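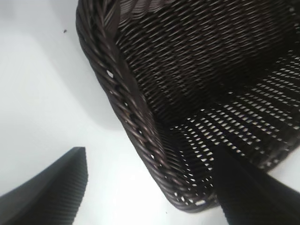

21 July 2021

Trial day nine with the Civard, and I'm finally getting to the point where I don't read the manual over breakfast. Munther called at eight to ask if we'd be keeping it and I said ask me in August, which he did not love. He wants an answer for the Nolo people before their price changes. I told him I'm still stuck on baskets. The pitch said it would handle "soft and rigid containers of all kinds," and okay, sure, but a woven basket with a rim made of twisted coils is not a plastic tote, and whoever wrote that line has never tried to get two gripper fingers to agree on a fat, lumpy edge. The dark brown one is my test piece now. The weave in the bottom is so open you can see the white table right through it, and Tzu-hsuan thinks all those little bright slits confuse the depth reading. Huw thinks she's overthinking it. I have no opinion, I just want it to pick up the basket.

Numbers for today, before I lose the sticky note: 93 tries, 76 good lifts. I'm counting a lift as good if the basket gets to the shelf and stays there, which is stricter than what the Nolo rep counts (he counts it if the thing leaves the table, ha). Most of the misses were at the corners. It goes for the rounded part, closes a hair too early, and then the coils roll under the fingertip and the whole basket swings around. Straight sides are fine. Straight sides are kind of great! Elie came down to watch and it did a bunch in a row without a hitch, so of course he left thinking we're done.

What I like so far, so I remember when I write this up for Munther. Setup was easy. The teaching mode, where you grab the arm and walk it through the move yourself, is the best part of the whole package, and I had Joelle doing it after one demo. It's quiet enough that I can leave the radio on. The finger pads come off with 2 screws and a spare set is in the kit – I've swapped them once, mostly out of curiosity.

What I don't like. The software wants an update every time I look at it funny. The cable down the arm is too short for our bench, so I have the controller sitting on a stool like a houseplant. And support is slow. I wrote to them about the corner problem last week and got back a PDF about cleaning the lens. I did clean the lens. No change.

The wrist camera view is better than I expected, I'll give them that. You can make out the single strands, even tiny specks on the table, as long as the arm isn't moving. Once it moves, the rim goes soft and smeary, and I do wonder if that's half of my corner trouble right there. Tomorrow I'm going to slow the approach way down and see. Tzu-hsuan says there's a setting buried in the second menu. Huw says to just make it pause before it closes. I'll try both, separately, because last time I changed two things at once and learned nothing.

Fakhoury called after lunch about their gripper again. It costs more, and they'd only lend it to us for up to 31 days, and I'd have to build the mount myself. Joelle wants to say yes. I said let me finish with this one first, I can't hold two sets of quirks in my head. Also the Prurnow order is due and I've packed nothing, because I've been standing at a table all day watching a machine reach for a basket.

Wrist hurts from the teaching mode. Bought peaches on the way home. Need to remind Elie that the spare pads are in the gray drawer and they are not erasers.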